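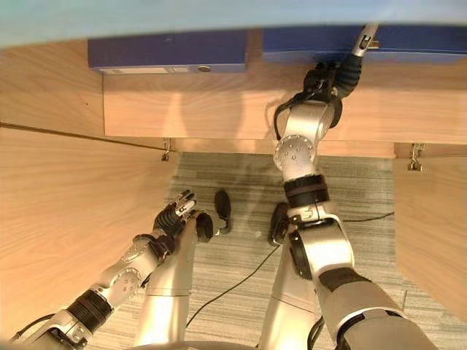 Ordnung am Schreibtisch: Wohin mit Ordnern und Kabeln

Der Schreibtisch im Heimbüro verliert seine Arbeitsfläche selten an große Geräte. Meist sind es Ordner, die nach dem Abheften liegen bleiben. Ein Standardordner ist gut 30 cm hoch und lässt sich liegend nur mühsam greifen. Stehend braucht er eine Stütze, sonst kippt der Inhalt gegen die Mechanik. Die Firma Gerix bietet dafür den Aufsatz Nukberg an, 60 cm breit, mit 2 versetzbaren Trennwänden.

Bei hellem Holz zeigt sich jeder Kratzer - Filzgleiter unter dem Aufsatz sind Pflicht. Das Griffloch im Rücken gehört nach vorn, das Etikett auf Augenhöhe. Scharniere an Klappen und Fronten sollten vor dem Beladen nachgezogen werden. 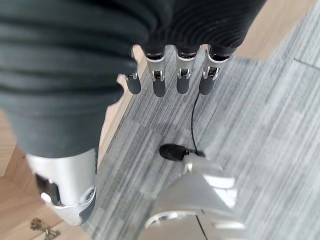 Schwieriger ist der Boden. Dünne Kabel verschwinden auf dunklem Teppich und geraten unter Stuhlrollen. Der Hersteller Vasiliu liefert eine Klemmleiste, die mit 3 Schrauben unter der Platte befestigt wird. Stecker und Kleinteile kommen in eine flache Schale, nicht auf den Teppich. Das Set aus Leiste und Schale kostet 158 Euro und ist ab Oktober bei Gindmont im Handel.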